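Assiette ronde à rebord Povanska, plastique, coloris lavande pâle

Réf. 626 | Gamme Stadadell | Vente par lot de 9 ou par carton de 82

Présentation

Assiette ronde en plastique teinté dans la masse, destinée à la présentation de fruits, à la table d'appoint et au service en collectivité. Le rebord relevé retient les pièces rondes (agrumes, tomates, pommes) lors du dressage et du déplacement. Le coloris lavande pâle tire vers le bleu sous éclairage naturel et reste lisible sur une nappe claire ou de couleur vive.

Caractéristiques

Forme : ronde
Matière : plastique, finition satinée
Rebord : relevé, continu
Empilage : jusqu'à 20 pièces
Coloris : lavande pâle. Autres teintes de la gamme Stadadell : voir nuancier
Marquage : référence en relief sous l'assiette
Conditionnement : film et carton recyclables

Utilisation

Convient aux fruits nus ou filmés individuellement. Pour les fruits sous film, disposer les plus grosses pièces en premier, pli du film vers le bas, puis compléter avec les agrumes de petit calibre. Les très petits fruits (jujubes, kumquats) peuvent être posés directement sur la nappe, à côté de l'assiette, ou servis dans la coupelle Sumetti (vendue séparément).
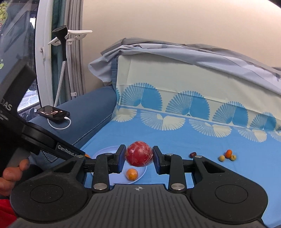
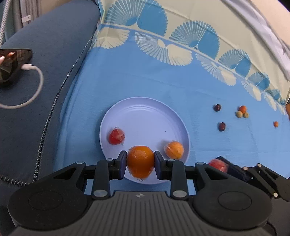 Assiette lavande pâle, fruits filmés et petits fruits sur nappe bleue.

Entretien

Lavage à la main ou au lave-vaisselle, panier supérieur. Ne pas utiliser d'éponge abrasive ni de poudre à récurer. Essuyer avant empilage pour éviter les traces de calcaire entre deux pièces. Ne pas utiliser au four, au gril ou au micro-ondes. Les taches de jus d'agrumes s'éliminent à l'eau tiède additionnée de liquide vaisselle.

Remarques

La teinte peut varier légèrement d'un lot de fabrication à l'autre. Pour une table homogène, commander la quantité totale en une seule fois et indiquer « même lot » dans le champ commentaire. Les décors, nappes et fruits ne sont pas fournis.

Produits associés

Coupelle Sumetti, plastique, même coloris
Nappe unie Mendonça, bleu clair ou bleu vif
Couvercle transparent pour assiette Stadadell

Disponibilité et commande

Article suivi. Plus de 20 cartons en stock à l'entrepôt. Les commandes validées avant 11 h sont préparées le jour même, hors lundi. Retour accepté pour les lots non ouverts, dans leur emballage d'origine. Les pièces fêlées à réception sont remplacées sur envoi du numéro de lot.

Contact technique et demandes de devis : Zerrin Gezer, service collectivités. Préciser la référence 626, le coloris et le nombre de lots.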